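Print this item | E-mail to a friend

CAN IT DO THE CHORES YET? – shop notes, 25th August

Short answer, no. Longer answer, some of them, slowly, if you don't mind standing there. Quick one this issue, I'm writing between deliveries and the printer wants copy by five.

For those who missed the March issue: Stiline has been running what they call the chore list on their two-arm setup, and I said I'd go back when they had something worth seeing. Went back. Gebhard Gisler showed me round, gave me a terrible coffee and let me read the logs over his shoulder. Good of him. Not every shop lets you see the bad runs.

The list hasn't changed much. Towels, cups into a rack, sweeping a bench, sorting screws, hanging things on hooks, closing drawers, and the padlock. Seven jobs. None of them would get a teenager out of bed for more than pocket money.

3,462 logged tries since March, all seven jobs together. Gebhard says the number sounds big until you work out how many times you've hung up a coat in your life.

What's good enough to leave alone: two. Drawers and cups. Drawers I believe, I watched it for half an hour and it only got silly once, when the drawer was already shut and it shut it again, with feeling. Cups fine as long as they're the same cups. Somebody brought in a mug with a fat handle from home and that was the end of the morning.

Towels – meh. Folds them. You'd refold them. Big bath towels it treats like a wrestling match. The Lakau people claim theirs does a fitted sheet and I'll beleive that when I've slept on it.

Sweeping is better than I expected, to be fair. Misses the corners, but so does my nephew. It pushes everything toward one end and then doesn't know what to do with the pile. Dustpan is "next quarter". It was next quarter in March too.

Screws. Slow. Gets there. A person with a magnet tray and the radio on would be done and gone to lunch. The interesting thing is it doesn't get bored, so the last handful is sorted as well as the first, and I can't say that for anyone on my bench on a hot afternoon. If you've got an overnight job and no hurry, maybe. Do the sums on the power first.

Now the padlock, which is the one I went for. Sounds like nothing. Lock on a ring, take it off, put it back. We do it at every locker and tool crib in the building without looking, usually while talking. For a gripper it's a pig of a job. Shackle is shiny, so the camera sees the lights and the ceiling and itself before it sees metal. Brass body tapers, so squeeze in the wrong spot and it wants to slide. And the thing hangs, so touch it and it swings, and now your nice plan is for a lock that isn't there any more. Then you need to turn the body so the short leg clears, lift, and bring the hook of the shackle round through the ring without dragging on it. Four little moves. Your wrist does them as one.

Rubber pads on the fingers help a lot, Gebhard says. Before that they had bare plastic and spent a week picking locks up off the floor. Pads wear, though. Budget for pads. He also says that holding on is the easy half and it's the twist that eats the afternoon – too little and the leg catches the ring, too much and the arm runs out of room under the shelf and has to back out and start over.

I asked the question you'd all ask, which is when do I buy one. He laughed. Then he said for a shop our size, with jobs that change every couple days, not soon. For one station, same part, same height, same light, somebody patient to look after it, you could start talking. Same answer I got from Amrani in the spring, and they had something to sell me, so I give it some weight.

What I'd say to members thinking about it:

Write down the chores first. All the stupid ones. You'll find half could be fixed with a better bin or a hook at the right height, no robot needed. We moved one rack after I got home and saved more steps than anything I saw on the trip.

Ask to see the resets. Who puts the lock back on after a bad try? A person, that's who. Ask how often. If the sales guy changes the subject, put your coat on.

Bring your own object. Doesn't matter what. Bring the ugly one from your own shelf, the bent one, with tape on it. Demo parts are always clean.

Household stuff – I know a lot of you ask for your folks. I wouldn't wait on it. A kitchen is worse than a shop, nothing is where it was yesterday and there's a dog. The Brustness brochure going round with the arm doing dishes, look at the small print, six plates, all one size, already scraped. Who scrapes them? My mother would like to know as well.

Still. I did come away in a better mood than in March. Back then it couldn't have stayed on the lock at all, it'd nudge it and sort of chase it along. Now it gets a proper hold on the body and you find yourself leaning in. I'd go again in the new year, and if anyone wants to ride along let me know, there's room in the van for two if you don't mind the smell.

Next issue: compressors, the return of. Also the parking thing, sorry, ran out of page.

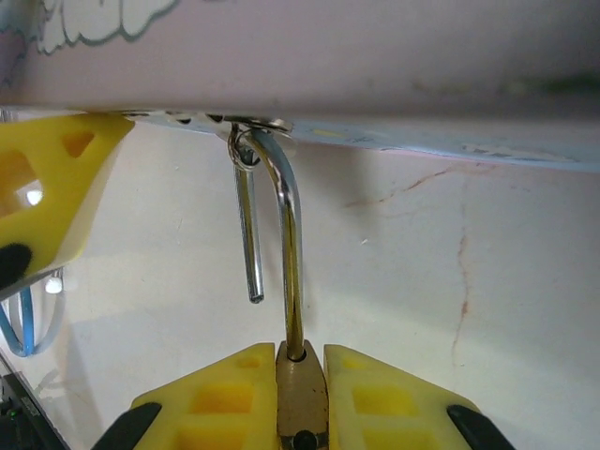
Gebhard Gisler wrote back after seeing a draft to say I'd been too kind about the towels and too hard on the coffee. He also wanted it put in that a human hand has skin which feels a slip starting, and that his arm mostly finds out afterward, so anyone comparing the two on speed is comparing the wrong thing. Put better sensing in the fingertips, he reckons, and the padlock gets easy well before the towels do. He'd still not let it near his own kitchen.

Contact the newsletter desk | Copyright the newsletter and its contributors | Back to top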